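Clarkach Community Kitchen
Monthly Safety Walk – Checklist with Comments
Month: March
Walked by: Rohani Yeoh
Reviewed by: Pieter Jacobs

Mark each line OK, FIX, or N/A. Write a comment for anything marked FIX. Old comments stay on the sheet until the work is closed.

1. Entrance and hallway

Front door opens fully and closes on its own – OK
Doormat lies flat – FIX
Comment: The corner nearest the coat hooks has curled again. Taped down for now. New mat ordered from Samarakoon, same size as the old one.
Hallway lights all working – OK
Exit sign lit – OK
Hallway clear of boxes – FIX
Comment: Flour delivery was stacked against the wall by the restroom. Moved to the pantry during the walk. Deliveries need to go straight through, even when the pantry is being cleaned.

2. Fire safety

Extinguisher by back door, gauge in the green – OK
Extinguisher by range, gauge in the green – OK
Fire blanket in its pouch – OK
Smoke alarm tested – OK
Comment: Tested at 9:15 a.m. before anyone else was in. Please tell the office next door before you press the button.
Exit map posted and readable – FIX
Comment: Steam has made the ink run on the one beside the dishwasher. Print a new copy and laminate it.

3. Range, ovens, and hood

Burner knobs tight and marked – FIX
Comment: The off mark has worn away on the back left knob. Repainted, but it needs a second coat.
Oven doors seal – OK
Hood filters clean – OK
Gas shutoff reachable – OK
Comment: Someone had parked the sheet pan rack in front of it. Rack moved. There should be floor tape showing where the rack goes.

4. Trays, bowls, and small equipment

Turn everything over. Most of the damage we find is on the bottom or under the rim, and it doesn't show when things are stacked. Plastic gets pulled if it has a crack, a deep cut, or a sharp edge. Feel the rim with a dry hand before washing.

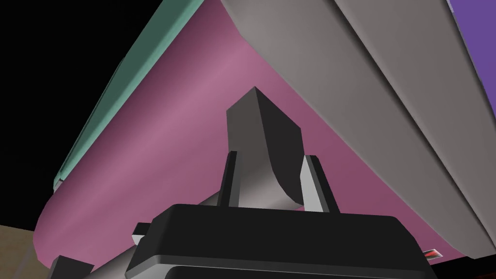

Underside view, rendered: pink curved surface with pale teal-green rim. Check the seam where the two meet.

Serving trays free of cracks – FIX
Comment: 2 pulled. Both were cracked at the handle. They are in the bin marked DO NOT USE under the office desk. Please don't take them home for the garden until Pieter has written them off.
Mixing bowls free of dents that catch food – OK
Cutting boards smooth enough to clean – FIX
Comment: The green board is past sanding. Replace it. The rest can go another few months.
Knives sharp, handles tight – OK
Brusard mixer guard in place and cord sound – OK
Comment: The guard is stiff to close. A wipe along the hinge helped. Look at it again next month.

5. Cold storage

Walk-in at or below 41 F – OK
Comment: Read 38 F at the start of the walk.
Freezer door gasket clean and whole – FIX
Comment: Ice along the bottom edge. Defrosted and wiped, and the gasket looks all right. If the ice is back in April we call Fesis.
Everything labeled and dated – FIX
Comment: Soup in the blue tubs had no date. Thrown out.
Raw meat on lowest shelf – OK

6. Floors and drains

Floor dry and free of grease – OK
Drain covers seated – OK
Wet floor signs available – FIX
Comment: One found, the other is missing. Check the hall upstairs, where it ended up last time.
Loose tile by the mop sink – FIX
Comment: Carried over from the last two sheets. Still rocks when you step on the corner. Jacobs to get a price.

7. First aid

Kit stocked – FIX
Comment: Low on blue bandages. A box of 100 ordered.
Burn gel in date – OK
Emergency numbers posted by phone – OK
Injury log up to date – OK
Comment: One entry this month, a small cut from a can lid. Cleaned and covered on site.

Reviewer's notes (P. Jacobs)

Tile goes first. I would sooner spend the money there than on new boards if we can't do both this month. The mat can wait until it arrives, but check the tape every morning – it lifts when the floor is mopped.

Rohani, please add a line for the stepladder in section 6. It isn't on the sheet anywhere and one of the feet looks worn.

Sheet to be filed in the red binder. Next walk in April, before the first lunch session.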